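Notebook, Vustar student project, bottle sorting in sim
July, started 14:30

Goal for the session: get both arms running on the same table file and check the wrist view against the overview before anyone records another batch. The Morkia branch is merged as of this morning. Bohumila Polák did the merge and left the old collision margins in place, so the gripper limits from last month still apply.

Loaded the bottle layout with the default seed. Physics step unchanged. First run aborted at startup on a missing texture path (mine, typed Brorkance with a lowercase b). Fixed, reloaded, no further errors in the log.

Looked at the wrist view first. The policy group wants the floor left in at training time and I would prefer a tighter crop. With the gripper aimed at the table edge, the tabletop only fills the upper part and the rest is floor, with the fingers coming in from both lower corners.

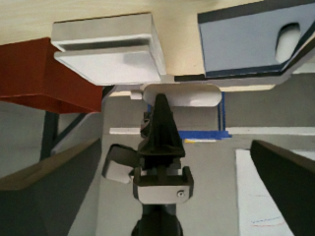 Wrist view, gripper toward table edge. White box and red container upper left, blue-gray tray upper right.

Crop test: took 17 percent off the bottom. Fingertips survive, floor markings mostly go. Kept both versions, named by crop value. Do not overwrite the uncropped set — the Šťastný baseline was trained on it and we have nothing else to compare with.

Ran 30 episodes with the scripted picker, left arm only. 23 placed, 3 dropped in transit, the remainder timed out on approach. All three drops were neck grasps with the bottle at a steep angle. Grasp point is computed from the bounding box center, and that shifts when the bottle is tilted. Should use the body axis instead. Ticket opened.

Timeouts are a separate problem. The planner keeps asking for a wrist roll past the soft limit and then backs off. Polák thinks the limit is set too low in the config. I have not checked.

15:50. Switched to the overview camera with both arms loaded. 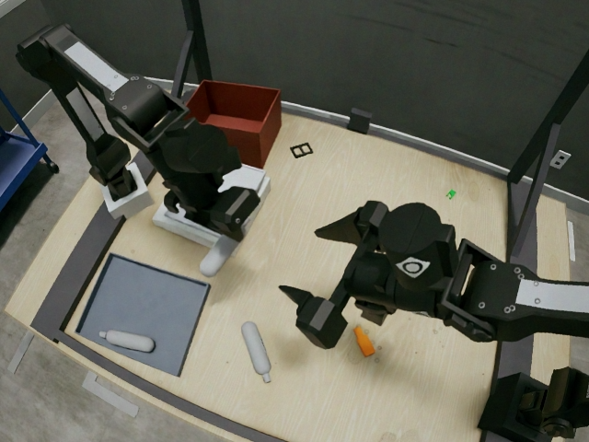

Overview. Left gripper over the white platform with a gray bottle below it, right gripper open near the orange bottle.

Notes from this view:
Gray bottles share one mesh. Orange is smaller and needs its own grasp width, currently inherits the gray value.
The left gripper covers much of the platform top, so the overview alone is no use for scoring a placement there. Score from object pose.
Shadows on. Costs frame time but leave them until the render comparison is done.

To do: body-axis grasp point, orange width, roll limit. Rerun with the same seed after each change, one change at a time. Polák has the machine from 17:00, so config is committed and the sim is closed.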